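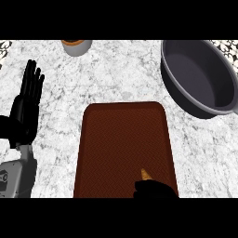
## Simulated hand lets go of small parts on the way to the bowl

**Birsen Yaman**

I'm building a two-armed kitchen helper in a shared workshop, and until the real arms are paid for it lives in simulation, where it can only break my spirit. The task is simple: take a small yellow cone off the tray with the right hand, drop it in the dark gray bowl. It gets a grip, lifts, and somewhere over the marble the cone squirts out like a watermelon seed. I've run it 487 times since Thursday. Big objects are fine. The left hand has no job yet and does it flawlessly.

Physics runs at 400 steps a second. What should I change first?

**Borislav Trajkovski**

Check what shape the simulator thinks the cone is. Mine had swapped a nice smooth cone for a crude lump with a handful of flat faces, and the fingertips were sliding off a corner that wasn't drawn anywhere. Turn on the collision view and look.

If the shape is good, look at your finger force. Squeezing a taper harder pushes it out faster, so cut the force by half and grip nearer the base. Then raise the friction on the fingertips only. I raised it on everything once and my tray came along for the ride.

Leave the step rate for last – doubling it hides the problem and makes every run take twice as long.

**grenano**

just use a cube

**Birsen Yaman**

Collision view says my cone is a box. So in a way I was already using a cube. Fixing the mesh tonight, then I'll try the lower grip.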